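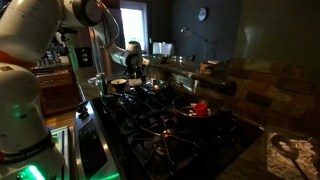
Ticket 147
Site: Rurnthorpe, first-floor kitchen
Category: Appliances / gas cooktop
Reported by: Hazem Ouali
Priority: Normal
Status: Closed, parts fitted

Summary

Right-front burner lights but does not stay lit on low. Flame lifts on one side at full setting. Back burner under the small saucepan lights on the second or third attempt. Remaining burners not affected.

Original report

The right-front burner goes out when turned down below the middle of its range. It will hold on full, but the flame is uneven and the frying pan browns on one side only. The back burner clicks for a long time before it catches. Both faults began in November, after the grates were taken off for cleaning. No smell of gas with the knobs off. The kitchen is in use every day between noon and 2 p.m., so please arrange any work outside those hours.

Equipment

Gas range with black cooktop surface, cast-iron grates, stainless-steel control strip with small control panel. Installed by Kuvdale. Spark ignition, flame supervision on each burner. Normal pans in use: black frying pan, small dark saucepan, one metal lid.

First response, maintenance desk

Please confirm the following before a visit is booked.

Is the isolation valve behind the range fully open?
Do the other burners drop when the right-front one is turned to full?
Are the burner caps sitting flat? Lift each one when cold and set it back down. It should not rock.
Has anything boiled over since the last clean?

Do not poke the burner ports with a wooden cocktail stick. The tip breaks off inside. Use a straightened paper clip or a stiff nylon brush, dry.

If the smell of gas is noticed at any point, close the isolation valve, open the window and ring the site number. Do not wait for a reply on this ticket.

Reply, H. Ouali

Valve is fully open, handle in line with the pipe. Other burners do not drop. The cap on the right-front rocked slightly. I turned it a few degrees and it seated. The flame is now even on full but still goes out on low. The back burner cap was already flat and did not rock.

Rice boiled over on the back burner before the grates came off. I wiped the top but did not lift the cap at that time. There was a dried starch film on the underside when I lifted it today.

Second response, maintenance desk

Uneven flame on the right-front is accounted for by the cap. Treat that part as cleared unless it comes back.

Going out on low is a separate matter. Two likely causes: the low-flame screw is set too far in, or the flame sensor is dirty or out of position and is shutting the gas off. To tell them apart, light the burner, turn it slowly to low and watch the flame. If it shrinks and dies by itself, suspect the screw. If it stays small and steady and then cuts off with a click, suspect the sensor.

For the back burner, remove the cap and the ring beneath it. Soak both in hot water with a little washing-up liquid, brush the slots, rinse, and dry fully before refitting. Do not put either part in the dishwasher. Wipe the white ceramic of the igniter with a dry cloth only.

Reply, H. Ouali

Test done four times on the right-front with no pan on the grate. Each time the flame was small and steady, then cut off with a click. Time from turning down to cut-off varied. Repeated with the frying pan on the grate, same result.

Back burner cap and ring soaked, brushed and left to dry overnight. Now lights at the first attempt from cold. After the saucepan had simmered for a while I turned it off and relit, and it took two attempts. Better than before but not right.

Workaround in use: frying is done on full or middle setting only. Anything that needs low heat goes to the back burner.

Third response, maintenance desk

Steady flame followed by a click points to the sensor on the right-front. Visit booked for 3 p.m. Please leave the cooktop clear and cold, with grates in place. Pans, lids, measuring cups and cloths to be put away beforehand so the surface can be lifted if needed. The shelf to the side can stay as it is.

Visit notes

Gas isolated and leak check carried out before work. No drop on the gauge.

Right-front: sensor tip sitting low in its clip and coated with burnt fat. Cleaned with fine abrasive pad. Raised in clip to correct height. Lit and held on low for several minutes, then cut off again. Output from sensor measured and found weak when warm. Sensor to be replaced. Part ordered through Liretti, supplied as a kit with clip and lead.

Back burner: igniter ceramic has a hairline crack near the base. Spark tracks to the body once the burner is warm, which agrees with the reported behaviour. Replacement igniter added to the same order.

Low-flame screw on right-front checked and left alone.

Grates: two rubber feet missing, one at the right-front corner and one at the back. The grate tips slightly towards the missing foot when a heavy pan is put down, and this may be how the cap was knocked out of place. Feet added to the order.

Interim advice: right-front burner may be used on full and middle. Do not hold the knob in to keep the flame alive on low.

Query, H. Ouali

Can the missing feet be replaced with stick-on felt pads in the meantime? We have some left over from the chairs.

Reply, maintenance desk

No. Felt will scorch. Leave the grate without feet until the parts arrive and use the lighter pans on that side.

Second visit notes

Parts received. One of the igniters in the box was the wrong length and was returned. The correct one was in stock on the van.

Right-front sensor replaced. Burner held on low for 3 minutes with no pan, then with the frying pan on the grate. No cut-off. Turned from full to low in one movement ten times, flame held each time.

Back burner igniter replaced. Lit at first attempt from cold and again when hot.

Grate feet fitted. Grate sits level.

Leak check repeated after reassembly, no drop.

Cleaning instructions left with H. Ouali:

After a boil-over, let the burner cool, then lift the cap and ring the same day.
Dry the parts completely before lighting.
Set each cap down and turn it gently until it drops into the notch.
Check that the grate feet are still present whenever the grates are washed. They come off in hot water.
Degreaser may be used on the steel strip. Spray it on the cloth and keep it off the control panel.

Follow-up, H. Ouali

Both burners in normal use since the visit. Low setting is holding. The knob for the right-front feels stiffer than the others when turned past the middle. It was like this before and does not affect use.

Closing note, maintenance desk

Stiff knob logged separately for the annual service, valve spindle to be greased. Old sensor and igniter disposed of. Invoice from Liretti matched to this ticket. Closed.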